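Progress report, second period
Project: Olleck toy and household items library, Lanport
Submitted to: Marikar Fund
Prepared by: Leire Prieto, project coordinator
Date: 15/02/2024

Dear Ms. Cervantes,

I send you the report for the second period of the grant. It follows the same order as the first one, with the addition of a part on storage, which you asked for in your last letter.

1. Summary of the period

The library is open to families and to kindergartens in Lanport since December. In this period we made 1,216 loans. We have 29 kindergarten groups registered, and nine of them borrow every week. The work on sorting took more hours than we planned, and for this reason the printed catalog is late. All other tasks are on time.

2. Sorting of the small items

At the beginning we kept all small items by the name of the donor. This was easy for us but difficult for the borrowers, who ask for "something for playing shop" or "something for the little ones to stack". We have now changed to sorting by use. The groups are: play food, animals, building pieces, and real household things such as plates, baskets and boxes.

The work is done on the white table. The items from one donation are put out together, we decide the group for each one, and then it receives its number. The play food goes first into the wicker basket. A mixed donation can have a banana, an apple, foam cubes and a panda on the same table, and the person who sorts must also decide if the pieces are good enough to lend. Pieces with cracks or with loose paint are not accepted.

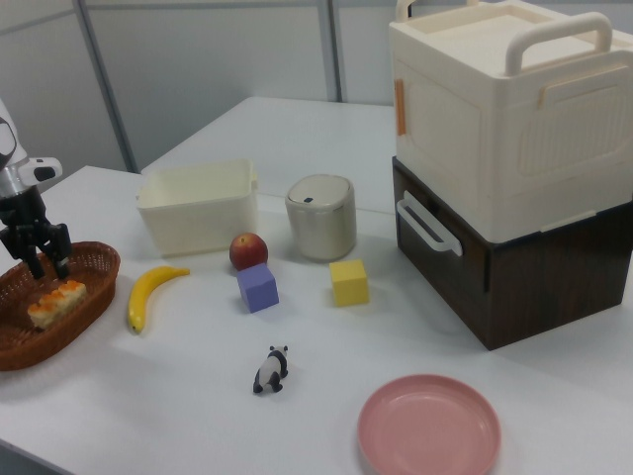 3. Storage and containers

The budget line for containers was 1,973 and it is now fully spent. We bought the larger part of the boxes from Ploltoslow, and the invoices are in the annex. We wanted containers of few types, so that the lids and labels can be exchanged, but the baskets were donated and they are all different. We decided to keep them. The children like them, and for the play food they are better than a closed box.

For the shelves we use storage boxes that can be stacked. Two levels is our rule, because the lower box must be opened without help by one person. The open bins stay on the table during the sorting and do not go to the shelf.

4. The sets for kindergartens

Each kindergarten set is made for one theme and comes with a card that lists the contents. The teachers asked for smaller sets than we had proposed. They say that a set with many pieces takes too long to check before it is returned, and we agree with them. We reduced the sets "Market" and "Farm" and removed the pieces that were almost never used.

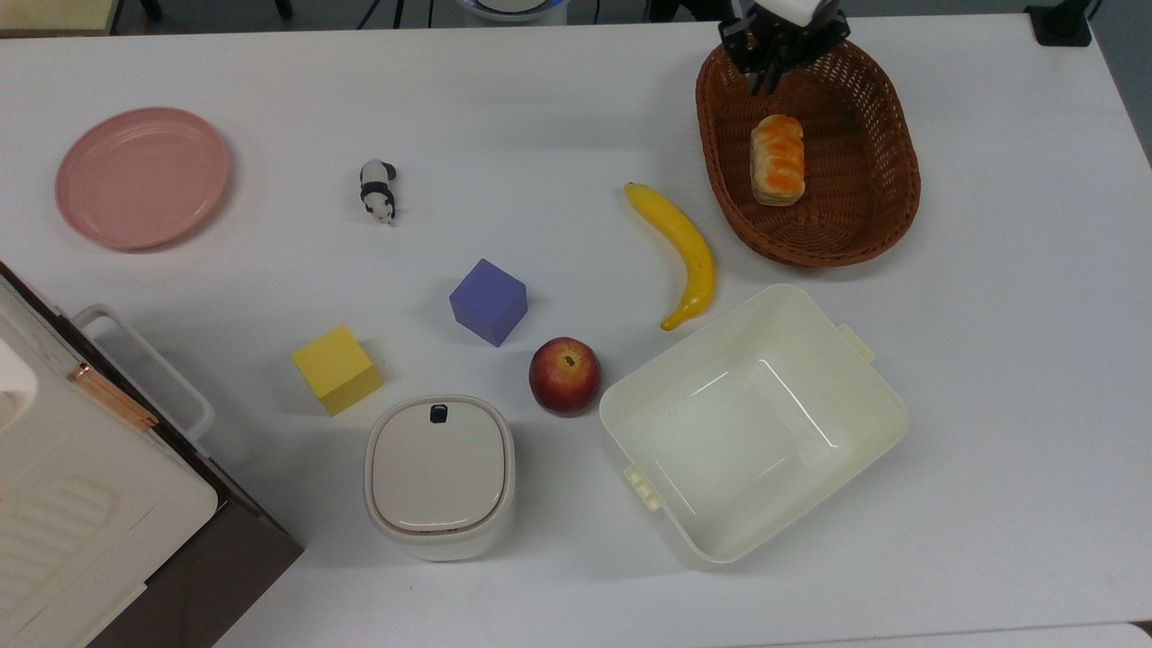 The set "Market" is the most requested, and there is a waiting list for it. We are preparing a second copy from donated pieces, so it will not be identical to the first. The fruit is simple to find: the yellow banana and the red apple are the kind of piece that comes in many donations, and both are easy to recognize for a small child. Bread is more difficult, and a loaf like the one in the basket, with the orange ridges on top, we have only rarely. If we do not receive more bread, we ask your permission to buy it with the money that remains in the line for printed materials.

5. Difficulties

The labels on foam pieces do not hold well. We tried two types of glue and a textile label, and for the moment we put the number only on the bag of the set. Returns after the holidays were slow, and we had to write to several families two times.

6. Next period

Finish the printed catalog and send you a copy.
Complete the second "Market" set.
Find a better label for the foam cubes.
Visit the kindergartens that registered but have not borrowed yet.

The financial table and the invoices are attached. Please write to me if any line is not clear.

With kind regards,
Leire Prieto
Olleck library, Lanport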